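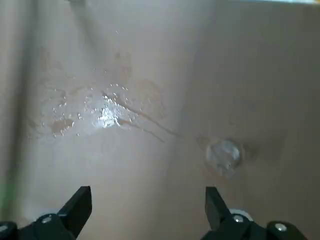 Shayne Ruawai wrote in to ask why the reprises are counted as separate songs, when most cast albums fold them into the first number. The files follow the stage scripts, and a reprise with even one changed line gets its own record. To merge them, use the parent_id field.

Lolunent Lyric Set, version 2

Lolunent is a small collection of show lyrics marked up for rhyme, stress and singer. It covers 61 songs from two stage musicals, Darlow and Hollis, both first staged at the Okel. The lyrics were typed from the rehearsal scripts and checked against the piano scores. Where script and score disagree, the score wins and the script reading is kept in alt_text.

The set is meant for people who study how lyrics are built: where the rhymes fall, how long a singer holds the floor, what changes between a song and its reprise. It contains no audio and no melody.

Files

songs.csv – one row per song or reprise
lines.csv – one row per sung line
rhymes.csv – one row per rhyme pair, with both line numbers
singers.csv – character names and voice types
changes.txt – list of edits between versions

All files are UTF-8. Fields are split by commas and text fields are always quoted. Line breaks inside a lyric line are not allowed; a line that runs over in the script is joined.

Fields in lines.csv

song_id: matches songs.csv
line_no: starts again at 1 for each song
singer: key into singers.csv, or ALL
text: the line as sung
stress: a string of 0 and 1, one mark per syllable
alt_text: script reading, if different

Stress was marked by ear from the score, bar by bar. A syllable on a strong beat is not always marked 1. If the word would sound wrong with that stress in speech, the mark follows speech, and the song is flagged in songs.csv under clash.

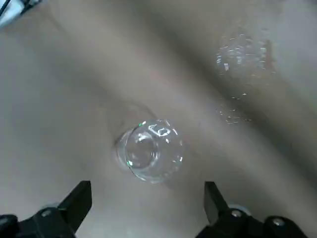 Known Issues

Patter songs are the weak spot. Six of them have lines where two characters sing different words at once, and lines.csv can only put one after the other. The order there is top stave first. Do not read it as order in time.

Near rhymes are marked "near" with no finer grade. Version 1 tried a scale and the two people marking it could not agree often enough for it to be of use.

Nine songs from Hollis have spoken lines between verses. Spoken text is left out, so a rhyme that lands on a spoken word shows up in rhymes.csv with an empty second line number. Scripts that expect a number in that column will fail.

The Act Two finale of Darlow exists in a short and a long form. Only the long form is included. The short form may be added in November if a clean score can be found.

Terms of Use

Free for study and teaching. The lyrics themselves remain under copyright – performance, recording and reprinting of whole songs are not covered. Short quotes in papers are fine with the song title and show named.

Corrections

Send the song_id, the line_no and the reading you think is right, with a page number from the score. Corrections received by 8th March are in this version.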